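Caderno da oficina – junho

Ensaio de colas para a estante de mudas

Comecei às 8h40. Continuo à procura de uma cola que segure tubo branco de plástico sem amarelar na junta. A estante vai para a estufa da Elsa Torvik, que quer três prateleiras e nada de metal, por causa do adubo.

Testei duas: a Plullum (bisnaga, cheiro forte) e a Tadetti (lata com pincel). Cortei os provetes do mesmo tubo, lixa 200 nas pontas, pano com álcool, cola só na peça macho. Deixei tudo na prateleira junto à janela.

Plullum: agarra depressa de mais. Numa das juntas não tive tempo de acertar o ângulo e ficou torta. Vai para o lixo.
Tadetti: dá para rodar a peça com calma. Escorre se o pincel vier cheio. Ficou um fio seco por dentro do tubo, sem importância numa estante, mas numa rega seria problema.

Pendurei pesos nos provetes depois do almoço. O da Plullum abriu com 102 newtons, o da Tadetti aguentou até 295. Só um ensaio de cada, portanto vale o que vale. O Joonas Ruotsalainen acha que o meu corte da Plullum não estava a direito – é possível, a serra anda a fugir para a esquerda outra vez. 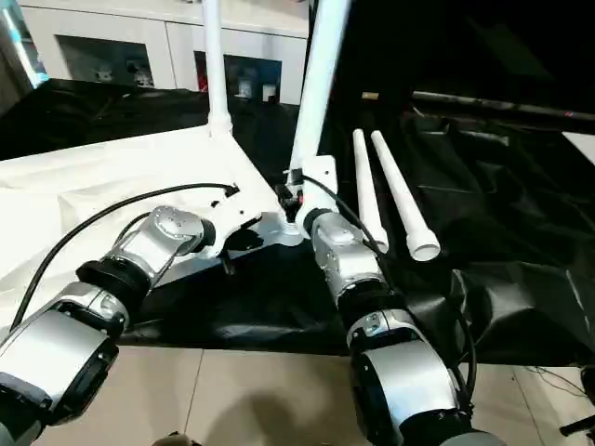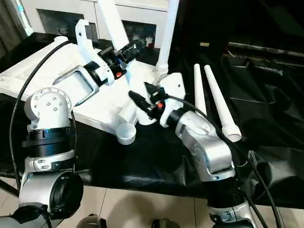 Estrutura branca de tubos, na mesa.

Medidas e cortes

Pernas a 1000 mm, já com a parte que entra no encaixe. Da última vez esqueci-me de somar o encaixe e a prateleira de cima ficou baixa para os tabuleiros.

Marcar com lápis, a caneta não sai com álcool. Rebarbar por dentro também.

Montar primeiro a seco, riscar um traço a atravessar cada junta e só depois desmontar para colar. Base antes das pernas.

Por fazer

– Repetir o ensaio da Plullum com corte novo, na serra da bancada grande.
– Ligar à Coelho e perguntar se ainda têm tês de parede grossa. Os da Clolunar entram com folga e não gosto.
– Perguntar à Elsa a largura da porta da estufa. Se a estante não passar montada, as travessas ficam sem cola e levam parafuso de nylon.
– Fechar bem a lata da Tadetti. Hoje encontrei-a com a tampa só pousada e já fazia pele por cima.

Parei às 17h15. Os provetes que sobraram estão na caixa azul, com a data por escrever.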